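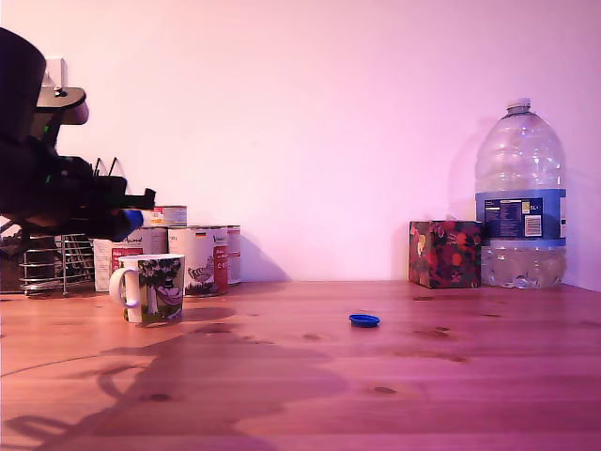
Canned pet food, or wet food if you're talking to my vet, is any meat-based meal for cats or dogs that gets sealed in a tin and cooked inside it. That's the dull definition, and I promised Nabila Oei I'd get it out of the way first when she let me rewrite this entry! What I really love is the labels. White seems to be the favorite background, usually with a slab of red somewhere, and the flavor is often told by a picture, like the bird standing on grass on one of the tins against my wall (that one has a little German flag on it too). I stack mine, small one on top, next to the dish rack, so the fork and the food live in the same place.

The cooking happens after the lid goes on. The sealed tin is heated under pressure, and that's why an unopened one keeps so long in a cupboard without any fuss. Once it's open, cover it, put it in the fridge and use it up within a few days. My old cat Jollby won't touch it straight from the fridge, so I let his portion sit on the counter for 18 minutes (yes, I've timed it).

Texture is where people get picky. Pâté is smooth and slices like meatloaf, chunks come in gravy or jelly, and flaked styles fall somewhere in between. Darmawan Chin, who looks after the page on dry food, thinks I'm too hard on jelly. Maybe so, but he doesn't have to scrub it off a bowl.

Empty tins can usually be recycled after a rinse. Watch the rim! I pick up the empties every night in Holton and I've cut my thumb more than once. See also: dry food, can openers, feeding bowls.

Pantry > Pets > Canned food

Contact the editors | © Flistska Household Encyclopedia | Back to top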